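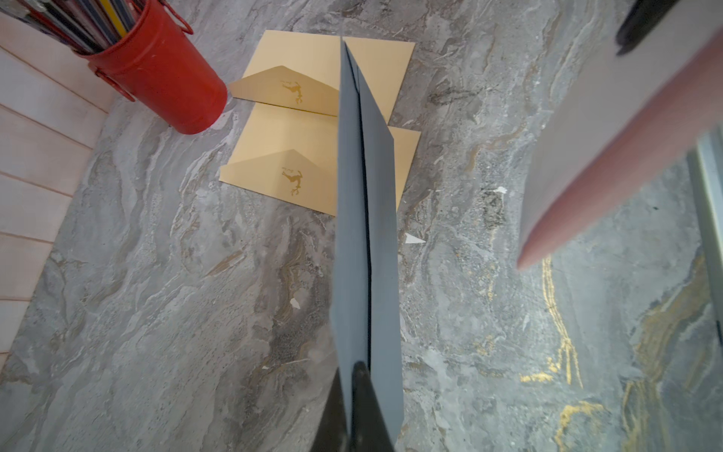 Kraft envelopes with the deer emblem on the flap, and a folded card in dark blue-gray.

Stationery notes: folding and filling the deer envelopes

The kraft envelopes with the golden deer on the flap go out with the May mailing. Several members have asked for the folding specification in writing, so the current version is set out in full. It replaces the sheet distributed with the Pletia order, which gave the wrong score depth for heavy stock.

Card stock. The card is a dark blue-gray, dyed through, supplied flat by Yazıcı. Check the grain before scoring. Bend a sheet gently in each direction without creasing it; the direction with less resistance is parallel to the grain. The fold must run with the grain. A fold made across it will crack along the spine, and on dark stock the crack shows as a pale, fuzzy line. Cracked cards can be cut down for gift tags.

Scoring. Mark the center at the top and bottom edges with a hard pencil, on the inside face only. Lay a steel rule through the marks and draw a blunt bone folder along it 2 times, with light pressure on the first pass and firm pressure on the second. Do not use a knife, even with the blade reversed. The raised side of the score goes to the inside of the fold. This feels wrong to most people the first time, but the fibers stretch less and the outer face stays smooth.

Folding. Bring the edges together at the corners, hold them, and press outward from the middle of the crease. Place a piece of scrap paper between the bone folder and the card, as bare bone polishes dark stock and leaves a shiny track. A card that springs partly open after pressing is acceptable. Stack folded cards under a flat board overnight, alternating the spines left and right so that the stack stays level.

Envelopes. Open all flaps before starting and lay the envelopes in an overlapping row with the flaps turned toward you. The emblems should remain visible down the row, which makes an upside-down envelope easy to find. Insert the card spine first. An open edge going in first tends to catch on the inner seam, and forcing it will bruise the corner. If the card stops short, withdraw it and check the envelope for a stray line of glue.

Sealing. Keep moisture and adhesive clear of the emblem. Tests with a damp sponge dulled the gold on several flaps. A dry glue dot placed under the point of the flap holds well enough for hand delivery. For posted items, use a narrow strip of double-sided tape along both sloping edges, set slightly in from the edge so that no adhesive is exposed.

Writing on dark stock. Ordinary ballpoint cannot be read on this color. White gel pen works but needs several minutes to dry, and the card should not be closed before then. Colored pencil gives a softer line and needs no drying time. The Lililix opaque markers bled on the sample sheets and are not recommended until a finer tip is available.

Quantities. The mailing list stands at 865 addresses. The envelopes were bought in one lot of 2,000, and the remainder will be held for the winter mailing. Stock is short by 43 cards at present, and a supplementary order has been placed with Yazıcı in the same dye batch. Anyone holding unused flat sheets should return them to the Ukia workroom, uncut, between boards. Rolled sheets will not be accepted because the curl interferes with scoring.

Comments (2) Shares (43)

Search the newsletter Enter keyword Go

Contact the workroom | Copyright Ukia Paper Circle | Back to top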